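Inicio Documentación Guía de instalación Evaluación Publicaciones Contacto

Tulorer: manual de usuario
Sección 4. Preparación y ejecución de la evaluación en simulación

Tiempo de lectura: 6 minutos

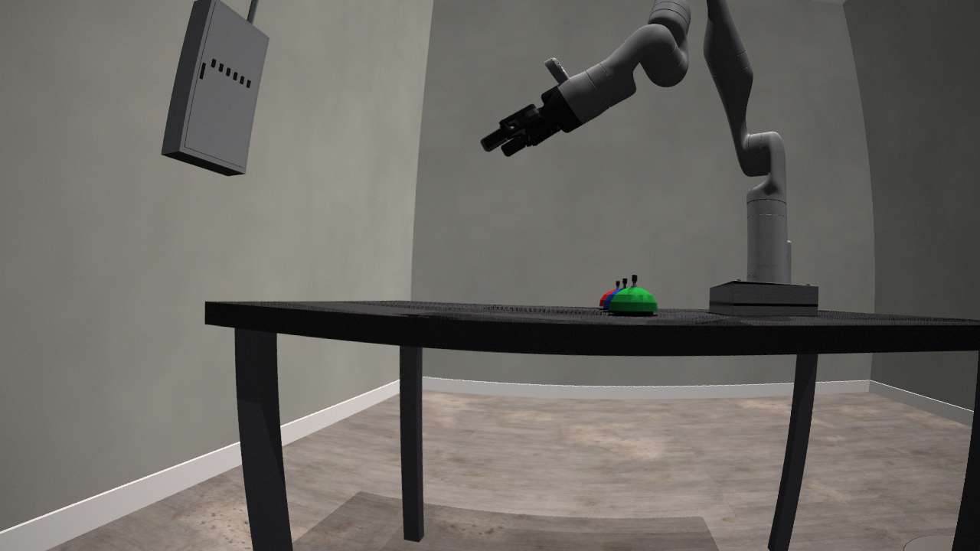
La presente sección establece el procedimiento para reproducir los resultados del método Tulorer en la tarea de selección por color. Se dirige al personal que haya completado la instalación del entorno (sección 2) y disponga de los pesos de la política entrenada (sección 3). Los valores de referencia corresponden a la campaña realizada en octubre por el grupo de Westerberg, bajo la coordinación de Märta Lindqvist.

4.1 Objeto de la evaluación

La política recibe una instrucción escrita con el color del objeto solicitado y debe asir la cúpula correspondiente por el pomo, elevarla y mantenerla en suspensión. Las cúpulas son tres: roja, azul y verde. La evaluación mide si la política conserva el rendimiento cuando el punto de vista es bajo y unos objetos ocultan parcialmente a otros, condición que en adelante se denomina «vista rasante».

4.2 Requisitos previos

Antes de iniciar el procedimiento, el usuario comprobará que:

- el fichero de configuración de la tarea procede de la misma versión que los pesos;
- el directorio de resultados está vacío;
- ningún otro proceso utiliza la unidad de cálculo gráfico.

4.3 Carga del entorno

1. Abra el fichero de configuración y seleccione la tarea «cupulas_color».

2. Asigne el valor 2 al parámetro «dedos_pinza». Otros valores cargan modelos de pinza para los que la política no ha sido entrenada.

3. Fije la semilla inicial en 288.

4. Seleccione la cámara «rasante» y desactive las cámaras auxiliares.

5. Inicie el simulador en modo de inspección. El brazo adoptará la postura de reposo, con la pinza suspendida sobre la mesa.

6. Verifique que las tres cúpulas se encuentran sobre el tablero y que cada una presenta su pomo en la parte superior.

Nota. En la vista rasante las cúpulas pueden aparecer solapadas. El solapamiento forma parte de la condición evaluada y no debe corregirse desplazando los objetos ni elevando la cámara.

Precaución. No modifique la altura del pedestal del brazo. La transformación entre la base del robot y la cámara se calcula al cargar la tarea y no se actualiza durante la sesión.

4.4 Ejecución de los episodios

1. Cierre el modo de inspección y vuelva a cargar la tarea.

2. Indique el número de episodios. La serie de referencia consta de 100 por cada color solicitado.

3. Active el registro de trayectorias y de estados de contacto.

4. Lance la serie. El sistema restablece la postura del brazo y la disposición de los objetos al comienzo de cada episodio.

5. Al término de la serie, compruebe que el registro contiene una entrada por episodio. Las series incompletas se repetirán íntegramente, con la misma semilla.

Precaución. La interrupción manual deja abierto el fichero de trayectorias. Si fuera necesario detener la serie, utilice la orden de parada del panel de control y espere la confirmación de cierre.

4.5 Criterio de éxito

Un episodio se considera superado cuando la cúpula solicitada pierde el contacto con la mesa y permanece sujeta hasta el final del intervalo de comprobación. Se contabiliza como fallo de selección el asimiento de una cúpula de otro color, aunque la elevación se complete. El contacto accidental con un objeto vecino se anota por separado y no invalida el episodio.

La distinción entre fallo de selección y fallo de asimiento, propuesta por Hok-lam Chung, deberá mantenerse en todos los informes. Las tasas agregadas que combinen ambas categorías no son comparables con las de referencia.

4.6 Datos de entrenamiento y alcance

La política se entrenó con 3,095 demostraciones generadas en simulación (la coma separa los millares, conforme al formato de los registros). Ninguna utilizó la cámara rasante. Los resultados obtenidos con ella deben comunicarse como generalización a un punto de vista nuevo.

El procedimiento no permite extraer conclusiones sobre el comportamiento en un robot físico. La transferencia al equipo de Burkdale se trata en la sección 6.

4.7 Incidencias frecuentes

La pinza se detiene sobre el pomo sin cerrarse: revise el parámetro indicado en el paso 2 del apartado 4.3.

Una cúpula atraviesa el tablero al iniciarse el episodio: reduzca el paso de integración y repita la carga.

Las incidencias no recogidas en este apartado se remitirán a Roald Haugen, responsable de mantenimiento del entorno, adjuntando el fichero de configuración y el registro completo de la serie.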